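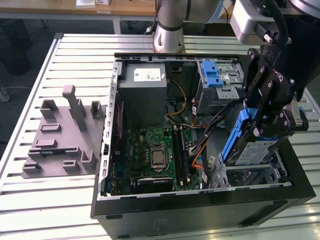

Why did the arm keep pulling when the drive caddy jammed?
The force limit was checked against a payload value left over from the previous gripper, so the controller read the pull as lower than it was and let the move continue.

Talks > Hidonura > Speaker notes
September | By the Hudcombe cell team
14 shares | 3 comments

Notes for the Promley session. Slides carry the plots only, so read the numbers out.

Opening. State the task in one sentence: two arms take hard drives out of desktop towers and hand them over for sorting. Skip the business case. Go straight to the fault.

The fault. During a 200-cycle soak test, one extraction stalled partway. The caddy had lifted at one end and wedged against the cage. The arm should have stopped at the force limit. It continued along the programmed path until a joint protective stop ended the move. Peak load in the wrist log was 52 N, well over the limit. Damage: one caddy rail, one bent cage guide. No one was inside the fence.

Pause here. Someone usually asks whether the drive survived. It was a scrap unit and was never powered up afterward, so we have no data.

First wrong theory: slip. We assumed the fingers had moved on the caddy and pulled it crooked. We spent most of a week on pads and closing force before looking at anything else. Wrist video from the grip trials did not support it.

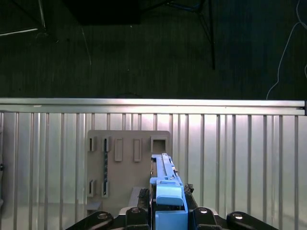
Wrist camera: light blue part clamped between the fingers, slotted panel behind.

Second theory: pose error. A tower lying on its side can shift on the slats when the arm pushes on it. We measured the offset after each cycle and found 2 mm at worst. Enough to start a wedge. It does not explain why the arm ignored the load, and the two questions have to be kept apart from this point on. Say this slowly.

Show the force plot. The raw wrist reading and the compensated reading separate as the wrist rotates, and the gap follows gravity. That is the signature of a wrong tool mass or a wrong center of mass. We had both. The gripper had been changed to the Innes model and the payload entry had not.

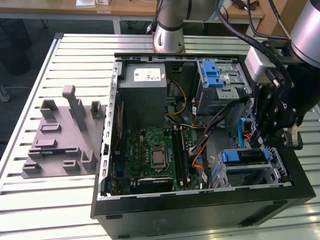
The startup check passed anyway, and the reason takes a minute to explain. It compared the measured tool weight with the stored one in a single wrist orientation, with a tolerance set wide to avoid nuisance faults. In that orientation the error fell just inside. Tilt the wrist and it would have failed — the check never tilted the wrist.

Changes made:
- Payload is stored with the gripper ID. A mismatch blocks motion.
- Startup check runs in three wrist orientations.
- Extraction is split into a short test pull, a pause, then the full lift. If the load has not dropped by the end of the pause, the arm releases and backs out.
- A separate watchdog reads the raw sensor value with no compensation applied.

The watchdog limit is crude and trips early on heavy drives. Leave that in. We would take the nuisance stops.
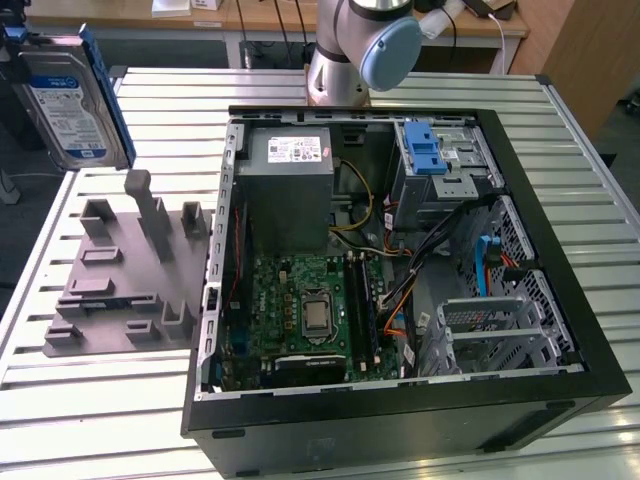
Side-lying tower with the lower drive cage empty; drive held upright at upper left.

Results. 1,920 extractions logged since the change. Wedges still occur, mostly on older cages, and every one so far ended in a release during the test pull. We have not fixed the wedging itself. The next step is a clamp for the tower, and the drawing is on the last slide.

If time runs short, drop the pose error section and keep the startup check. For questions on certification, refer people to the Hudcombe safety file. Do not quote the force limit as a safe contact value, as it was chosen to protect parts.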